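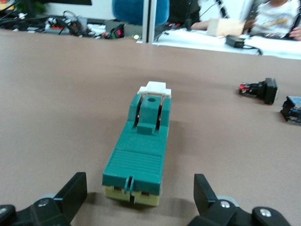
Small mechanical parts are a pleasure to look at when you give them time, and most of us never do. We press on them, turn them or step on them, and we look only at what they make move. In Irkgate we have collected such parts for six years now, first in two biscuit tins and later in a proper cabinet, and this page is our gallery of them. The green one with the yellow base is a favourite of mine. It has the look of a foot pedal, with fine grooves across the sloping plate, and behind the plate the body goes up in a step to a block with a round hole in its top. On each side of the block there is a dark slot with a thin spring wire, copper in colour, and the far end is closed by a white plastic bracket. I like very much that the wires are left open to the eye. In most things of this kind they are hidden inside, and you must take out screws before you learn how the maker has solved the problem.

Number 651 in the list
Green and pale yellow, with a white end piece. Given by Amra Petkov, together with a bag of other parts from her father's workshop.

Details to look for
The small green tab at the near end, which comes down over the yellow base and is divided by a narrow slot. Also the two little dark openings in the side of the base, easy to miss at first.

About the collection

The collection belongs to three of us. Kausar Tanoli began it with parts from the sewing machines she repaired. Daniyal Afridi came with switches, and I came with a lot of questions and a label printer. At present the list has 2644 entries. Many are very plain – a knob, a lever, one half of a hinge – and some entries are only a spring in a paper envelope. We keep plain things on purpose. An ordinary lever was also drawn by somebody, who had to decide how long it should be and where the finger would rest.

Things come to us mostly by post or from hand to hand. We do not buy at auctions, and we have paid money only for the Nolletti drawer, which was sold to us complete when the shop closed. It came up the stairs in one piece, with the divisions still inside and all the handwritten tickets in Italian. Zarmeena Zaidi translated the tickets for us over one winter, and where the word was not in any dictionary she wrote to a retired fitter, who answered in long and kind letters. His answers are kept in the same drawer.

How the list is made

Every part receives a number, a short name and one line about where it came from. The number is given in order of arrival, so it says nothing about age or value. For the short name we use the words that an ordinary person would say aloud. If we do not know what a part was for, we write "use not known" and leave some space after it. Visitors have filled a good many of these spaces for us, and we are always glad when this happens.

Colour is written as we see it in daylight. This sounds simple, but green has given us more arguments than all the other colours together. Daniyal says teal, Kausar says sea green, and in the older part of the list the same colour is called "bottle", which in my opinion is wrong. For number 651 we agreed on green and did not continue the discussion. The lower part was easier, although "pale yellow" and "cream" both appear in the notes.

Materials are written only if we are certain. "Plastic" is enough for us. To name the exact kind you need tests that we do not have, and a wrong name in a list is copied by others for many years.

Cleaning

We clean very little. A soft brush for the dust, a dry cotton cloth for the flat faces, and for grooved surfaces a wooden toothpick used with patience along the groove, never across it. Springs we do not touch at all. I once straightened a small spring because it looked bent to me, and afterwards I learned from Arsalan Pirzada that the bend was the working shape. The entry has a note about it with my name, so that the blame is in the right place.

Oil is not used on anything that will go back to the cabinet. Oil collects dust, and it goes slowly into the paper labels.

The drawers

The cabinet has 11 drawers. The upper ones hold flat parts: plates, brackets, covers. Pedals and longer levers are kept at the bottom, in the deep drawer that we call Grodent after the name on its old brass lock. Parts with open springs lie in separate boxes, because two of them in one box will find a way to hook together – I do not know how they do this during the night, but they do.

The Jatoi boxes are not in the list yet. They arrived in April and we have opened only the first. Please do not write to ask about them before the summer, we will put the new entries on this page when they have numbers.

Visiting and writing to us

The room is open in the afternoon by arrangement. You are welcome to take things in your hand if you ask first, and Kausar will bring the good lamp. If you have a part at home and would like to know more about it, send us its length, its colour and anything you remember about the machine it belonged to. We answer every letter, sometimes slowly.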